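Skenville Household Packaging Survey – data card

Version 4

Summary

The survey records the plastic packaging that households in Skenville and Drernstead put out for curbside collection. It contains 2,767 rows, one per item, stored as a single comma-separated file with a header line. A second file lists the collection routes and the streets on each.

Source

Items were sorted by hand at the Holtatden transfer station in May, between 6:30 a.m. and noon. Kalkidan Tamiru designed the recording sheet and ran the sorting. Achilleas Spanos merged the sheets and maintains the files. Bags were drawn from the morning trucks by route number. A bag that had split before weighing was set aside and does not appear in the data.

Fields

item_id: integer, unique within a version, not stable between versions
route: two-letter code, see routes file
form: bottle, tub, tray, film, cap, other
resin: code molded on the item, or blank if none could be read
color: main body color, label and cap ignored
mass_g: mass in grams after draining, cap removed
town: S or D

The color field uses a fixed list of words. Translucent items take the name of their tint, and the separate flag "clear" is reserved for items with no tint at all. Earlier versions mixed the two, so color counts from version 2 should not be compared with the current ones.

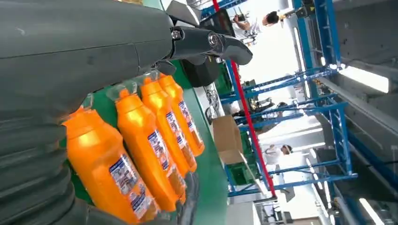 Bottles with form = bottle, color = orange.

Mass was read from a bench scale with a capacity of 800 g. Heavier items were cut and weighed in parts, and the parts were added before entry. Caps are recorded as their own rows – they are not linked back to the bottle they came from.

Known problems

Resin is blank more often for film than for any other form. Route codes for Drernstead changed partway through sorting; the old codes were mapped by street name, and two short streets appear under both. Trays nested inside each other were sometimes entered as one item.

Processing

The sheets were typed in twice and compared with the Moges script in the tools folder. Rows that disagreed were checked against the paper. No values were imputed. Blank means not recorded, and zero is never used for a missing mass.

Changes since version 2

– color list fixed, "clear" moved to a flag
– routes file added
– mass_g now excludes the cap

Corrections go to Achilleas Spanos, with the item_id and the version number.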